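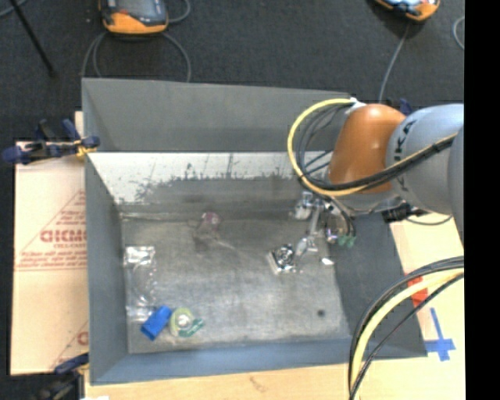
Vol. 2, page 53

Stirkside Market Day: what we learned by putting on a modest fashion bazaar

Project report by Hye-jin Bae, Events and Retail, second semester

When our teacher told us the major project could be any public event as long as real people came to it, my group had picked ours before she finished the sentence. Two of us already wear hijab, one of us sews, and I am the person who will cross the whole city for a good long-sleeved dress (I am tall, so it's harder than you'd think). A modest fashion bazaar was the thing we all wanted to go to ourselves, so we made one!

We started planning in August. The first job was finding a hall. We looked at the community room in Itville, which has lovely big windows but closes at four, and then at the old dance studio in Stirkside, which stays open until nine and has mirrors along one whole wall. Mirrors! We stopped looking after that. The hire fee was our biggest cost by a long way and we paid it out of the project grant, with a bit left over for posters and the safety pins.

Finding stallholders

We wrote to every small label and home sewer we could find within driving distance. I thought we'd have to beg, but most of them wrote back the same week. Darnico was the first to say yes. They make plain jersey scarves in the best colours I have ever seen, including a dusty green that I ended up buying for myself before the doors were even open. Dimaculangan came next, a family business doing embroidered tunics and wide trousers, and they asked if they could bring a sewing machine and take up hems on the spot. We hadn't thought of that at all. It ended up being the busiest corner of the room.

The rest were a mix: brooches and magnets, handmade soap, a skincare table, swimwear with proper coverage, secondhand coats. We had one late cancellation from a shoe seller and filled the space with a swap rack, where you could leave a piece of clothing and take another. I'd do the swap rack again even if nobody cancelled.

Asking people what they wanted

Part of our mark was for research, so before we fixed the program we put a short survey up at the college library and at two clothing shops that let us leave a box on the counter. The answers changed our plans a fair bit. We had pencilled in a fashion parade as the main event, and hardly anyone cared. What people asked for over and over was somewhere decent to try things on. A few said they never buy at markets for that exact reason. So we dropped the parade and spent the time on fitting rooms, with heavy curtains, a hook at a sensible height, a chair and a women-only area behind a screen. We also kept one hour in the morning for women only, and moved the music to the afternoon.

The other common request was styling help. One of my group members ran two scarf-tying sessions and was so nervous about the first that she practised on a lampshade. By the second she was making jokes and people were filming her hands so they could copy her at home.

The day itself

We held it on Thu 16 December, in the last week of classes, with the doors opening at ten. We had printed some 200 programs and they were gone by early afternoon, so we wrote the session times on a whiteboard near the entrance. The favourite moment for me was an older lady who came in only to get out of the heat and left with a tunic, a brooch and the phone number of the soap maker. She told me she hadn't bought anything colourful in years.

Not everything went well. The card reader at our own table dropped out for most of the morning and we had to send people down the road to the bank. We put the skincare table next to the food, and the rose spray got into everything, including the samosas. The changing area needed one more mirror inside it, as people kept coming out in half-pinned outfits to use the big ones. And I wore new shoes, which I do not recommend to anyone organising anything.

What the stallholders said

We phoned each stall the following week. They liked the early women-only hour best and wanted it longer. Several asked for the floor plan ahead of time so they could work out how many racks to bring, and that is completely fair. Dimaculangan would like a power point that isn't shared with the kettle. Darnico sold out of black and navy, as they expected, but also of a bright apricot that they'd nearly left at home.

If we did it again

I would start the poster design sooner, book the hall for the evening before so we could set up without rushing, and get more chairs. I'd also like to invite students from the textiles course to show their own pieces, since a few of them came along and were wearing things better than anything on the racks. I have kept the mailing list and the curtains, and the studio has already asked whether we want the room next year.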